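**Dondik hand-held gripper, tried at the Zurnthorpe open day**
August 28, 2020

I went to the Zurnthorpe open day for the free coffee and stayed for the Dondik, a gripper you carry around in your hand like a very expensive salad server. The idea is simple enough. You do a chore with it, it records what you did, and later a robot arm is supposed to do the same chore without you. I have children, so I know how well learning by watching goes, but I kept an open mind.

The sign-in sheet had me down as visitor 694, which I hope covers more than one year.

**In the hand**

The grip is comfortable for the first few minutes. After that you start to notice the weight, and it's all out front, where your wrist likes it least. I was given a tray of wooden pegs and a board to put them in. With my own fingers this would have been a job for a bored toddler. With the Dondik I dropped the first two, got the third in sideways, and then something clicked and I placed six in a row. I felt prouder than I should have.

The trigger is good. It has a long, smooth pull and the fingers close at the speed you ask for, so you can pick up a paper cup without turning it into a flower. Letting go is less graceful. There's a small snap at the end of the travel, and light things hop.

I also had a turn with the older Tanasarn model, which is lighter and cheaper and feels like opening a stuck window. If you only ever want to move bean bags, buy that one.

**The demonstration**

The official demo ran 19 minutes, of which a fair share was spent talking about calibration. I don't mind calibration. I do mind hearing the word while standing up. The folding part was much better: a dish towel, done in four slow moves by somebody who had clearly folded a lot of dish towels, and the playback on the Nusteck arm afterward was close enough to get applause. Its corners didn't meet. Mine don't either.

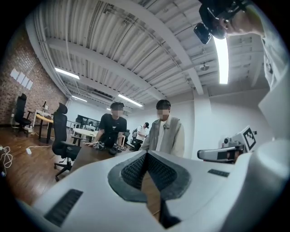

*Photo: Zurnthorpe open day, visitor handout*

Up close, the best bit of design is the square marker on the gripper attachment, printed in black and white blocks, so the software can keep track of where the thing is. The textured pad on the body is a nice touch too. I have my doubts about a white shell on a tool that's meant to go into kitchens, and the head-worn camera does nothing for anyone's hair.

**Price and verdict**

The Dondik costs $1,627 with the case and one spare set of finger tips. Extra tips are sold separately, in pairs, at a price I was told to email about. For a lab or a school robotics club with some money behind it, I'd say yes, mainly for that trigger. For home use, you already own two of something better.

Four stars out of five. The coffee gets three.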